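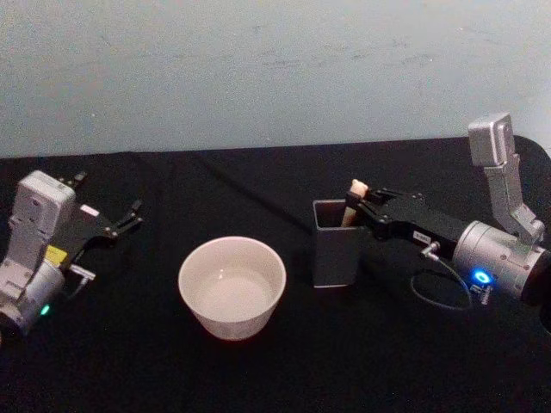
*Right gripper on the beige piece in the tall container, left one standing by.*

# Anton, the two-armed bench build

Anton lives on the back bench at Drekutport, our shared workshop, and this is my favorite project yet! I've been at it since September with Přemysl Lukáč, who wrote the motion code and named the control box Kang. We're on script version 506 now - most of the changes are tiny waits between moves.

## Reaching into the container

The pale handle sits high in the right fingers so the thin metal tip can angle down past the rim. I love this pose. Water in the white bowl, left gripper open, and that blue ring glowing away on the joint!
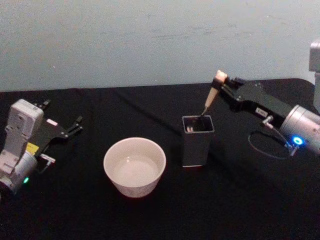

## Next up

Getting the left arm to do its share. Přemysl wants 100 clean runs in a row first, and I just want to see both arms moving together. More pictures when we get there.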